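**Review: the Gaklow grasp-learning method, as released by the Chiriac group**

The Gaklow method trains a multi-fingered hand to pick up and place simple objects from recorded demonstrations. It was reviewed at the Drurnport laboratory in September by Abundio Medrano and Berenice Barrera. The review covers the training procedure, the documentation and the results obtained on soft blocks.

Gaklow divides each demonstration into two stages, approach and closure, and trains a separate policy for each. The authors recommend 2000 demonstrations. Our reviewers followed that figure for the main test and then repeated the training with 20 demonstrations per object, which the manual describes as the minimum. Installation was straightforward, although the section on joint calibration refers to a table that is missing from the current release.
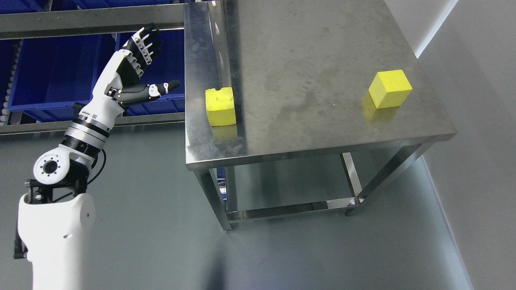

Does the method need the full set of demonstrations to be useful?

For soft blocks on a flat surface, the smaller set is enough to begin work. The approach stage lost little accuracy. The closure stage suffered more – the thumb often arrived late, and the block turned in the grasp before it could be lifted.

With the full set, late thumb contact became rare. Foam proved forgiving in both tests, and the results should not be extended to rigid or fragile objects without further trials. Reflective work surfaces remain a concern. The older Bunda method, which the laboratory has used for comparison, handles them with an additional filtering step that Gaklow lacks.

The reviewers recommend Gaklow for laboratories that already have a calibrated hand and staff able to record demonstrations with care. Groups without a calibration routine of their own should wait for the corrected manual – the missing table cost our reviewers 2 working days.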